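Student Project Report: Door and Blind Control in Supported Housing Units
Plaretwood site, Unit Type B
16 Dec 2021

1. Purpose
The project compared two ways for tenants with limited hand movement to open doors and blinds: a phone app and a fixed wall switch. Testing was done at Plaretwood, a block of 17 units, using the Zorolness door controller already installed there.

2. Method
Eleven tenants took part. Each unit's controller kept its own log through October, giving 2,337 door and blind commands in total. Commands sent by support staff were removed before analysis. Tenants also filled in a short form on comfort, reach and privacy.

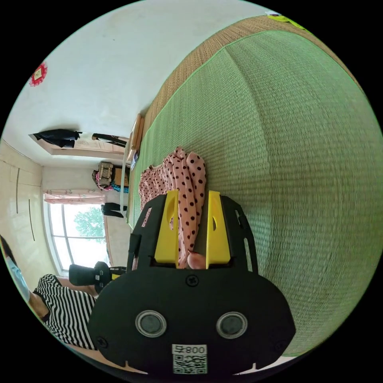
Figure 1. Gripper with yellow fingers at a fold of polka-dot fabric, green woven mat.

3. Results
Failed commands were recorded 51 times. Most occurred on the app side after the phone had dropped off the unit's wireless network. The wall switch failed less often but was out of reach from bed in four units. Blinds were operated mainly in the early morning, before staff arrived.

4. Limits
The Cornotgate building was left out because its Hrnčiar door closers use a different relay. Logs do not show who was in the room at the time.

5. Recommendation
Fit a second switch at bed height and keep the app as backup. Wiring costs are listed in Appendix B.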